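New house rules for the two-armed benches at Zuvgate

By Þórey Kvaran
20/04/2022

I spent a good part of this spring nagging people about cables, so forgive me if I sound pleased. The bench rules are finally out! They run to 4 pages, they apply to every bench at Zuvgate where two arms share a table, and as of today the old sheet taped inside the cupboard door no longer counts. Please take it down if you see a copy (I know of one in the Lykkegaard room and I suspect there are more).

The short version, for those of you reading this with a sandwich in one hand: the new rules say how a task is laid out before the arms move, who may reach in and when, what gets written down afterwards, and how often the soft bits get looked at. Most of it we were doing already, only each bench had its own way, and when Hjalti Riis went from one to another last November he had to ask three people what "ready" meant and got three answers.

We picked the gear job to write the rules around. It's fiddly and it's small, and both arms have to work close to the same plate, so if a rule is going to be a nuisance you find out quickly. Aksel Gunnlaugsson ran the job while I sat beside him with a draft and a pencil, crossing things out. Quite a lot got crossed out. My lovely paragraph on the colour of the cloth went first, and I'm still a bit sore about it. 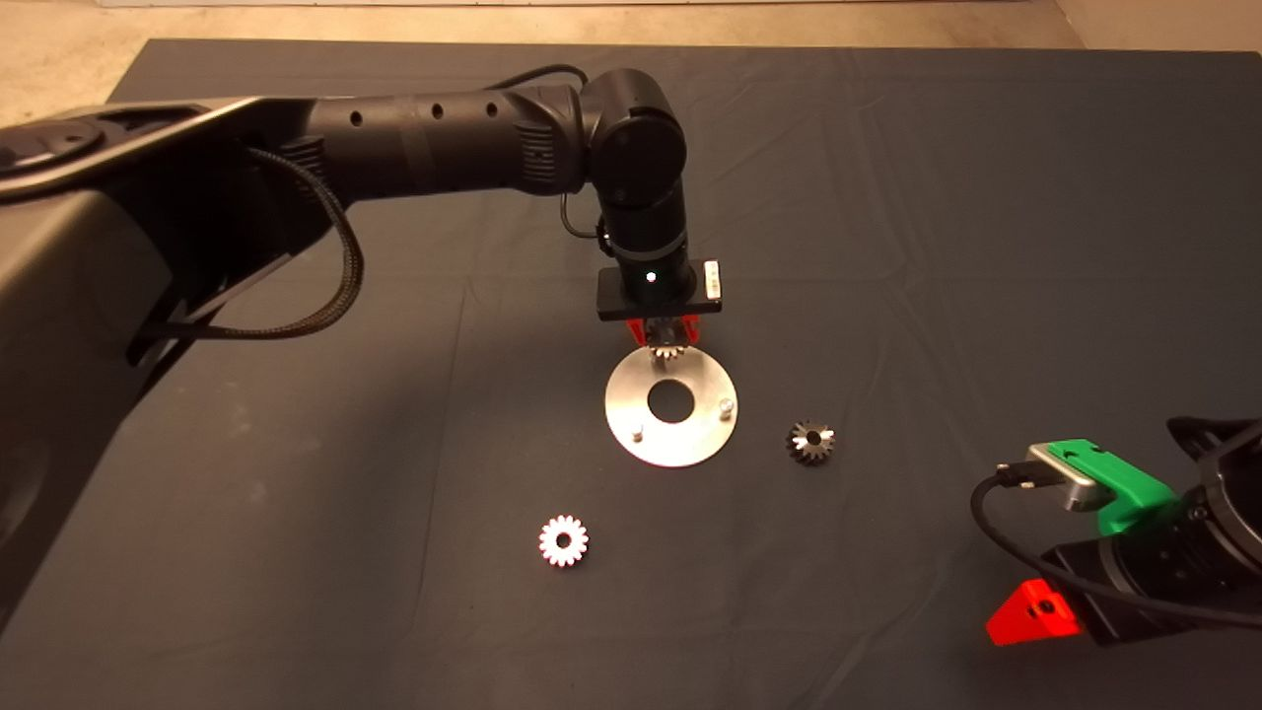

What changes at the bench

The layout rule is the one you'll notice most. Every part a job needs has to be on the cloth before the arms are switched from hold to run, and nothing gets added by hand once they're moving. If you've forgotten a gear, you stop, you put both arms in hold, you say "reaching in" out loud, and then you reach in. Yes, out loud, even when you're on your own. Kolbrún Kirkegaard asked me whether that was really needed and I said it was, and she has been saying it very loudly ever since.

Then there's the one-arm-over-the-plate rule. When one gripper has a part over the plate, the other waits to the side. It may hold something while it waits, but it doesn't come across until the first has let go and lifted clear. The planners can do better than this, and Aksel made that case at some length, with drawings. We've left a way round it: if a job needs both grippers over the plate together, you write that on the job card and a second person signs it. One line is enough. I don't want essays.

Cables get a section to themselves. Loops are allowed, and we want some slack in them so the wrists can turn, but you have to walk each arm slowly through its whole reach before the first run of the day and watch every loop as you do it. If one drags over the parts, re-clip it. If it catches on anything at all, the bench is closed until Dagný Kárason or I have had a look. This was the part people grumbled about in the trial, because it does eat into the morning, and I'd still rather lose a few minutes than a sensor.

Printed parts and fingertips are the last big one. Any printed bracket and any fingertip gets checked by eye at the start of the day and swapped after 2,000 grips, whether it looks tired or not. The bench software keeps the tally for you, so all you need to do is read it and put it on the card. Spares live in the Gurkisico drawers by the door — if you take the last pair, tell Dagný, don't leave her a riddle.

How the trial went

We kept a log on the gear job while the draft was going round. It came to 1,929 grips, and 104 of them were stopped by the person at the bench. I was a little alarmed by that second number until I read the notes. Most of the stops were for things the old sheet didn't mention at all: a part left too near a wrist, a loop lying where a gear ought to go, somebody wanting to nudge the plate. None were for a person's hand being anywhere it shouldn't be, and I was very glad to read that. Several stops have no note next to them, so I can't tell you what they were for. The new log won't let you carry on until you've typed something in the box.

Hjalti thinks the stops will drop once everyone lays out the same way. I think they might go up for a bit, as people get used to the idea that stopping is fine. We have a small bet on it and the prize is a cake. 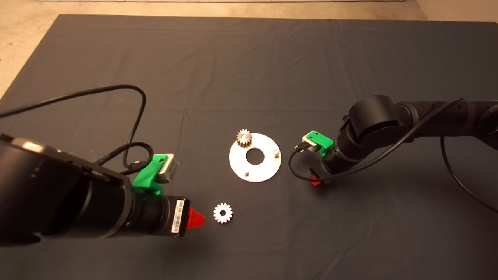

The gear job at the bench, with the plate between the two arms and the white gear beside it.

What we left out

There's nothing in these pages about speed. We tried to agree on a top speed for shared tables and couldn't, partly because the heavier jobs over at Zultby want something quite different from ours, so for now the limit stays whatever is set on your own bench. Don't raise it without asking. Kolbrún is collecting views and would like them in writing, please, as she has been stopped in the corridor rather a lot.

We also left out anything on recording and storing the runs. That has its own rules and they haven't changed.

A few people have asked if the pages replace the risk form. They don't! You still fill in the risk form for each new job, and the bench rules sit under it. If the two ever disagree, follow the stricter one and send me a note so I can fix whichever is wrong.

When it starts

Straight away for new jobs. If you're halfway through a run of work on an old layout you can finish it as it is, but the cable walk and the morning check apply to everyone from now on. Dagný is doing a short session at the Lykkegaard bench for anyone who'd like to see the whole start-up done once, slowly, with questions allowed. It's well worth it, even for the old hands (Aksel went to the practice one and came away with two corrections, both of which he has taken very well).

Printed copies are in the tray outside my office. Comments on the wording go to me, and comments on the speed limit go to Kolbrún.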